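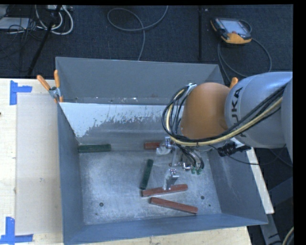

Somebody at the Gerkano dry run put a hand up before I got to slide one and asked why we bother with teleop at all, why not grab the arm and drag it. Fair. Start with that, don't save it for Q&A this time.

Short version for the room: we do both. Dragging the arm by hand for big moves, remote for anything near the blocks. Say why later, slide 4 stuff.

OPENING (keep it to 2 min, last time I ran way over)

- who we are: Tilent, small group, picking and sorting work, mostly long skinny parts
- what the talk is: how you show a robot arm a job when the person showing it is not a programmer
- what it isn't: no training math. There's a backup slide if they push. Don't go there on your own
- ask for hands: who has jogged a robot with a pendant? who enjoyed it? wait for the laugh, move on

THE TASK

Long narrow blocks in a metal bin, get them out. Sounds like nothing. Go slow here bc people tune out on bin picking.

- blocks lie any which way. Some flat along a wall, some close to each other at bad angles. Two that nearly touch at one end and open up at the other, that's the one that costs you
- block against the wall = no room for the outside finger. Person sees that right away and goes for the ends or nudges it off the wall first. The robot only knows to nudge if someone showed it nudging
- metal floor, scratched, bright in patches. Cameras hate it
- clamp your bin. CLAMP IT. We lost a whole afternoon of demos to a bin that crept sideways, every recording before lunch was useless by three pm

SHOWING BY HAND

Hold the arm, walk it through, it records.

- good: anyone can do it. New person is making usable demos the same morning
- good: you feel the contact. Finger touches the bin wall, you know
- bad: your body is in the camera view. Your arm, your sleeve, your head. Policy learns there's always a sleeve. Not a joke, we had this at Skindoris and it took us ages to spot
- bad: big arms are heavy to lead even with the motors helping. After twenty minutes people start taking shortcuts and the shortcuts go in the data
- bad: wrists. Small rotations at the tool are really hard when you're pushing from the forearm

(drink water here)

SHOWING BY REMOTE

Person stands back with a hand controller, arm follows.

- clean camera view, nobody in it
- small motions scale down. We run it so a big hand movement is a small tool movement near the floor of the bin. This is the answer to the Gerkano question, say it loud
- no feel. People press too hard at first. We added a buzz in the controller when the load goes up, cheap and it helped alot
- lag. Below a certain point nobody minds, above it they do move-wait-move-wait and the demos come out jerky. Throw those out, don't try to smooth them, we tried
- cables!! hose and cable bundle on the wrist has its own opinion. By hand you notice it pulling. By remote you don't until it snags. Rule now is you turn the wrist back before every new pick

NUMBERS SLIDE

- 3,924 demos kept, both methods together
- 20 people gave them, some only for one session
- do NOT read the table out loud. Let them look
- point at the spread between people. Bigger than the spread between methods. Pause on that

If asked which people were best: not the engineers. Engineers plan the path and overthink it. Best ones just reached for the thing.

WHAT WE'D DO DIFFERENT

- record the mistakes. We deleted failed grasps for months. Then needed examples of recovering from a bad grasp and had none. Had to go back in April and fail on purpose, which is harder than it sounds
- same instructions sheet for everybody, one page. Ours had 4 versions going around
- tape marks on the table for where stuff goes, take a photo at the end of the day
- let people quit when tired. Quality drops before they say anything
- store which method each demo came from. Please. Fedoruk sent us a set with that column blank and we coudn't use half of it properly

Q&A LIKELY

"Can one person do both?" Yes, but give them a break in between, habits carry over.

"Does it work on other shapes?" Long blocks ok, round stuff we haven't tried enough to say. Say that, don't guess.

"How many demos do I need?" Depends on the mess in the bin. Start small, look at where it fails, record more of exactly that.

"Safety?" Speed limit on during all demos, pendant in reach, one person watching who isn't driving.

If the video won't play skip it and go to the numbers. Clicker batteries in the side pocket of the bag.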